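We finally sat down in October and did the budget for the second half of the robot bench, and I have been grinning ever since! I love this part. Give me a spreadsheet, a pot of coffee and a stack of quotes and I'm happy until dinner.

Our starting point was simple. The two white arms stay, the table stays, and everything else had to earn its line. I had 37 lines on the first pass, which was silly, and we got it down to 28 by merging all the small stuff (cables, clamps, bins) into one pot.
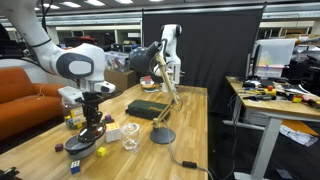

Arms, cubes and the desk lamp, all sharing one tabletop.

The big decision was grippers. Bidgate quoted us a pair with spare fingers included, and Vandale came in lower but charges for the fingers and the mounting plate separately. Once I added those, the gap nearly disappeared - so we went with Bidgate, mostly for the spares. Fingers wear out, and I would much rather have a set in the drawer than wait three weeks for a box.

Test objects are the cheap and cheerful end of the list. Toy cubes and puzzle cubes cost next to nothing, they come in plenty of colors, and you can get a lot of grasping practice out of one jar.
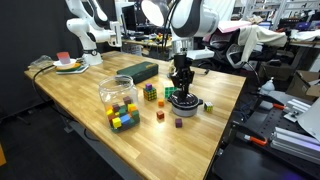 Should you buy the spare parts in the same order as the arm?
Most of the time it pays to, if the seller will put them on one shipment. We saved a good chunk of freight that way, and the warranty paperwork was all in one place.

Lighting got its own line this year. I priced a fancy panel from Salian and then compared it with plain desk lamps, and the lamps won for now. You can always move up later, and an adjustable arm is a joy when you're fiddling with angles.
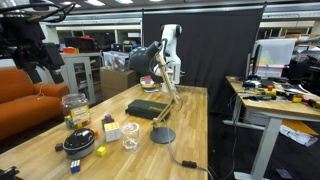

The long view down the bench, lamp in the middle.

Still open: the service plan from Binolitz. They offer 2 years or 3, and the longer one is tempting, but I want to read what counts as a wear part before I sign anything. I've asked for the full terms and left that cell yellow in the spreadsheet.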